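Right hand lets go after e-stop reset – anyone else?

fekete_bench
Posted 2024-05-26
Bit of a scare on the peg board rig. I hit the e-stop, sorted out a jammed peg, reset it, and the right hand opened by itself and dropped the part it was holding. No command sent, I checked the log. We're 298 runs into a target of 1,000 and I'd rather not carry on until I know why. Koston controller, stock settings.

nasby_tom
Was the grip setpoint saved before the stop? Ours used to come back up with everything at zero, and zero means open. Took us most of March to find it.

Győző Csizmadia
I'd look at the cables first. If the bundle over the wrist gets tugged, the hand can lose power for a blink and restart in its home pose. Looks exactly like a software fault and it isn't one.

nasby_tom
Can't agree, sorry. A power blink would show up in the log, and he says the log's clean.

Győző Csizmadia
Depends which log! The controller one only knows what it sent. The hand keeps its own, and you have to pull that separately.

fekete_bench
Didn't know the hand had its own log, will look tonight. It's happened 2 times now, both on the right side. The left has never done it, but it's hardly ever holding anything when I press stop.

Máté Kozma
Forget the log for a minute – why were your fingers anywhere near it when you reset? A dropped peg is nothing. A hand closing when you don't expect it is another matter. At Castden we stand behind the line, reset, and wait 6 seconds before going near the table.

fekete_bench
Fair. I was leaning over the board, which was daft of me. Line's going down on the floor tomorrow. Board and both arms, for anyone who wants to see the cable runs:
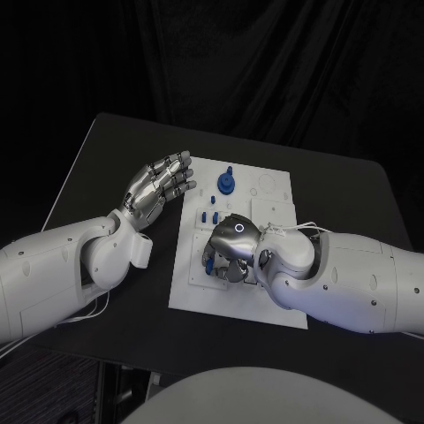
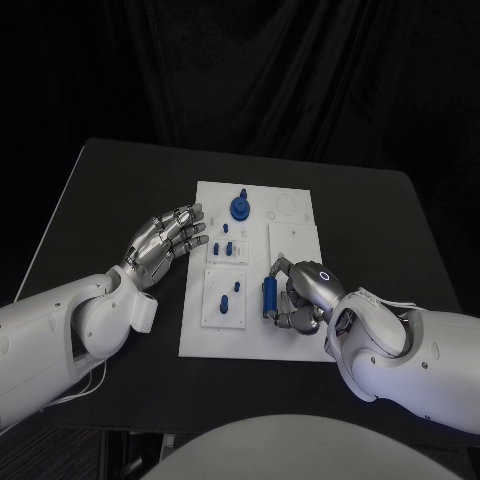

Right hand gripping a blue part in both, left hand open beside the board.

Győző Csizmadia
Thanks, that helps. I'd still put more slack in the run over the right wrist and try it again with a soft part.

nasby_tom
And save the setpoint first, or you won't know which of us was right :)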